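Vosell 项目进展报告（中期）
课题方向：手持式夹爪示教数据用于柔性物体整理的策略学习
报送：Reltau 基金项目管理处
报送日期：2021年9月24日

一、本期工作概况

本报告涵盖自一月立项以来的工作。按照任务书，本期需要完成三项内容：定型手持采集夹爪并投入使用；建立柔性织物抓取与摆放的示教数据集；在此基础上训练出第一版策略模型，给出实机评测结果。前两项已经完成，第三项完成了训练和第一轮评测，评测结果低于任务书中的预期，原因和处理办法在第四节说明。

经费执行与进度基本一致。设备费中有一笔用于更换夹爪指垫材料的支出超出原预算，已从测试加工费中调剂，调剂手续在上一次季度沟通中报备过，本报告不再重复附件。

二、采集工具

采集用的手持夹爪在立项时有两个候选方案。第一个方案沿用课题组以前的扳机式结构，操作者用食指控制开合，好处是熟悉，缺点是夹持力随手指疲劳变化很大，同一名操作者上午和下午采到的数据在开合曲线上有明显差别。第二个方案采用平行连杆，两指始终保持相对平行，由掌心握把控制开度。三月前后我们对两个方案做了对比试用，最后选定第二个方案，内部代号 Plokmont，后文均用此名。

Plokmont 的相机固定在夹爪本体上，视角跟随手部运动。这样安排有一个直接的好处：采集时看到的画面和后来装在机械臂末端时看到的画面基本一致，训练出来的策略不需要再做视角转换。代价是快速移动时运动模糊较重，这一点对织物类物体影响尤其大，因为织物表面的纹理本来就是判断褶皱和边缘的主要依据。

指垫材料先后换过三种。最初的光面硬质指垫在夹取薄织物时打滑严重；第二种较软的材料摩擦足够，但是容易粘起绒毛，采集一段时间后表面状态改变，影响重复性；现在使用的第三种介于两者之间，每次采集开始前用无尘布擦拭一遍即可。本期用于正式统计的数据全部由第三种指垫采集，前两种指垫采到的数据单独存放，没有混入训练集。

标定流程也做了简化。原来每次开机都要对着标定板转动夹爪，操作者反映耗时较长，而且动作稍快就会失败。现在改为固定底座标定，把夹爪放进底座，系统自动读取开度零点并核对相机外参，通过后指示灯变绿。如果外参偏差超出阈值，当天的采集暂停，由硬件岗位处理。本期这种情况出现过，都是相机固定螺钉松动引起，后来在装配时加了螺纹胶，没有再发生。

三、数据集建设

到本报告截稿时，正式入库的有效示教共3412条。每条示教包含完整的视频流、夹爪位姿轨迹、开度曲线以及起止标注。任务集中在日常织物和针织物的抓取、提起、翻转、放置，桌面布置由采集人员按照任务卡随机调整。

入库前有两道检查。第一道由程序完成，检查时间戳是否连续、位姿是否丢失、开度数据是否超出物理范围，不合格的直接剔除。第二道由人工完成，主要看动作是否完整，比如物体是否在放置之前脱手，或者操作者中途改变了目标。人工检查一开始采用通过与不通过两档，后来发现有相当一部分示教动作本身是成功的，但中间有一次重新夹取。如果按不通过处理，模型就学不到失手后如何补救；如果按通过处理，又会把多余动作当成正常步骤。现在改为三档，含重新夹取的示教单独标记，训练时可以选择是否使用。

位姿丢失是程序剔除的主要原因。织物提起来以后会遮挡相机的大部分视野，视觉里程计在这几秒里可用的特征点很少，轨迹容易漂移。我们从两个方面做了改进：一是在桌面之外的背景里保留较多静止物体，让画面边缘仍有可以跟踪的内容；二是在后处理里把惯性测量数据的权重提高。两项改进之后剔除比例明显下降，但是大件织物的情况仍然不理想，目前的办法是要求操作者在提起时放慢速度，并让织物偏向一侧。

标注工作由两个岗位交叉完成。抓取时刻和释放时刻可以从开度曲线自动得到，准确度足够；接触位置需要人工判断。针织物的接触位置比平整布料难标，主要是弹性大，夹紧以后局部形状变化明显，标注人员对“夹在边缘”和“夹在边缘内侧”的理解不完全一致。六月统一了标注说明，明确以夹紧前最后一个清晰画面为准，之前标过的部分已经全部返工。

数据格式方面，我们按照与 Mwakalinga 平台约定的接口整理了一份导出脚本，可以把示教转成该平台的标准目录结构。接口在八月改动过一次，字段名有变化，旧版导出的文件不能直接读取，已经重新生成。

四、方法与阶段结果

策略模型以夹爪相机画面和当前开度为输入，输出未来一小段时间内的末端位姿增量和目标开度。训练没有使用机械臂遥操作数据，全部来自手持示教。这是本课题与以往工作的主要区别，也是任务书里要求验证的核心问题：只用手持工具采集的数据，能不能让机械臂在同类桌面上完成织物整理。

第一轮实机评测设置了7类物体，包括毛巾、手套、围巾、针织帽等。每类物体安排10次试验，初始摆放由抽签决定，试验过程中不允许人工干预。判定标准为物体被放入或放到指定位置，并且在夹爪松开后没有滑落。

结果可以分成两部分。毛巾和围巾这一类平整、边缘清楚的物体表现稳定，达到任务书中的指标。手套和针织帽没有达到。失败集中在两种情况，一种是夹取位置偏高，夹到单层织物，提起后物体下垂扭转，放置时位置偏移；另一种是闭合时机过早，指垫尚未完全到位就开始收紧，把物体推开。

针对第一种情况，我们回看了针织帽类的全部示教。操作者多数会夹翻边的位置，那里织物折成双层，有厚度，两指从两侧夹住以后帽身自然展开，后续放置容易控制。模型的预测却经常落在帽身上部。进一步分析认为，问题出在训练时的图像裁剪。为了加快训练，我们对输入画面做了中心裁剪，翻边部分在接近阶段经常位于画面下方，裁剪后只剩下一部分，模型缺少判断依据。
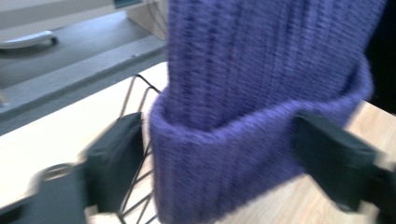 取消中心裁剪、改为整幅缩放之后，离线评估中接触位置的误差有所下降，针织帽和手套两类下降最多。这一改动的代价是单位面积分辨率降低，对薄织物边缘的识别略有影响，目前看仍在可接受范围内。改动后的模型已经完成训练，尚未做完整的实机评测，因此本报告不给出对应的成功率。

针对第二种情况，原因还没有完全查清。初步判断与时间对齐有关。手持采集时，开度传感器与相机之间存在固定延迟，采集软件按出厂标称值补偿；而机械臂一侧的控制回路另有延迟，两者叠加以后，模型看到的画面与执行闭合的时刻之间就有了偏差。我们正在用闪光同步的方法重新测量两侧的延迟。如果测量结果支持这一判断，只需要在部署时修正，不必重新采集数据。

运动模糊的影响也做了单独分析。按照画面清晰度把示教分成若干组，逐组去掉模糊程度最高的部分重新训练，发现去掉少量最模糊的画面有帮助，继续去掉则性能下降。可能的解释是，提起和翻转动作本身速度较快，模糊画面中仍然包含动作阶段的信息，全部剔除会造成这些阶段的样本不足。后续不再以清晰度作为整条剔除的标准，只对个别画面降低权重。

五、存在的问题

一是数据分布不均。采集初期为了尽快跑通流程，毛巾类示教采得较多，后来补充的针织物在总量中仍然偏少，颜色和纹理的种类也不够丰富。

二是场地单一。目前全部数据在两间实验室采集，桌面以浅色为主，模型换到深色桌面以后表现如何还没有数据支撑。

三是机械臂使用时间紧张。实机评测所用的机械臂与另一课题共用，每周可用时段有限，第一轮评测因此比原计划推迟。已与对方课题协商，下一阶段按整块时间轮换使用，减少反复拆装末端工具的次数。

六、下一阶段计划

下一阶段为期6个月，主要安排如下。

首先完成延迟测量和部署端修正，随后用改动后的模型重做第一轮评测的全部项目，评测设置保持不变，以便前后对照。这部分结果将以补充报告的形式提交，不等到下一次例行报告。

其次补充采集针织物和深色桌面数据。采集点增加一处，设在 Reltau 提供的合作场地，场地已经看过，电源和网络满足要求，还需要解决照明不均的问题。新采集点沿用现有的 Plokmont 夹爪和检查流程，操作人员上岗前在现有实验室完成培训。

再次开展含重新夹取示教的对比训练，确定这部分数据是否纳入正式训练集。初步设想是把失手前的片段降权，只保留补救动作，具体做法视第一批对比结果确定。

数据集的对外共享按任务书要求在结题前完成。现阶段已经清理掉画面中可能涉及个人信息的内容，许可协议文本正在由科研管理部门审核。导出格式以 Mwakalinga 平台现行接口为准，如果接口再次变动，由我方负责更新脚本。

需要管理处协助的事项有两件：一是合作场地的使用协议目前只签到年底，希望能够顺延至下一阶段结束；二是备用夹爪的加工费用拟在下一年度预算中单列，请确认科目。

Vosell 项目组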